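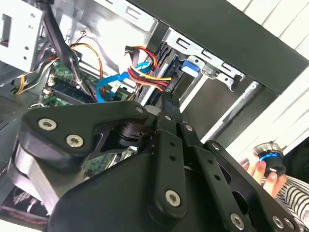
Section 2 is where we get your rink ready for its first birthday party booking, and I promise it's less fiddly than it sounds. Mairéad Tully and I wrote these steps after setting up Gekent at the Clamine ice rink, so they follow the order we really work in on a busy party day. You'll need the front desk computer with its case closed up and the cables all tucked in (no open side and wires on show like the one in the photo, please, not with kids leaning over the counter holding slushies!), plus your party room list and your skate inventory. Grab a coffee and let's go.

2.1 Add your party rooms

1. Sign in with the manager code, open Bookings, then tap Rooms.
2. Tap New and type a room name that guests will see on their invitation. Keep it short. Ours are called Penguin and Polar.
3. Enter the most guests you'll allow. I put in 36 for Penguin, and that includes the parents who swear they aren't staying.
4. Set the cleanup gap between parties. I started with ten minutes and regretted it by lunchtime, so go for twenty if you serve cake.
5. Tap Save before you move to the next room.

Note: Room names can be changed later, but invitations you've already sent will keep the old one.
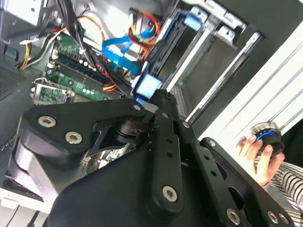

Once the rooms are in, you can tell Gekent what skates you own. It checks every booking against this list and warns you when a party would leave you short of a size.

2.2 Load your skate inventory

1. Open Stock and choose Rental Skates.
2. Enter the number of pairs in each size, kids' sizes first. Clamine has 387 pairs altogether, and typing them in took me almost no time once Tia Clegg read the shelf labels out loud.
3. Mark any pairs that are out for sharpening as Away. Don't delete them, or you'll lose their sharpening history.
4. Tap Check Totals. A yellow bar means a size has been entered twice.

Caution: Never run Check Totals while a session is being checked in. The desk screen locks until it finishes, and the line at the door will let you know how it feels about that.

2.3 Try a practice booking

1. Switch on Practice Mode in the top corner. The screen border turns orange.
2. Book a party for Penguin on 6th January and add a few made-up guests.
3. Type 3898 as the practice card code when you get to the deposit.
4. Print the wristbands and see if the start time matches the booking. If it's an hour off, go back to Settings and fix your time zone.
5. Cancel the booking, then switch Practice Mode off. (I forget this every single time!)
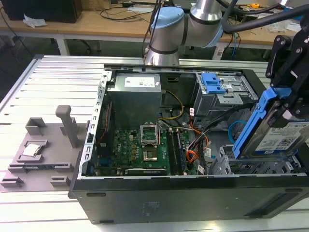

Desktop computer on its side, side panel removed.

Note: If you run two front desks, do the practice booking on both. Rooms and skates are shared between them, but each desk keeps its own printer settings.

When the wristbands come out right on every desk, move on to Section 3, where Petro Kushnir takes you through food orders and the ice resurfacing breaks.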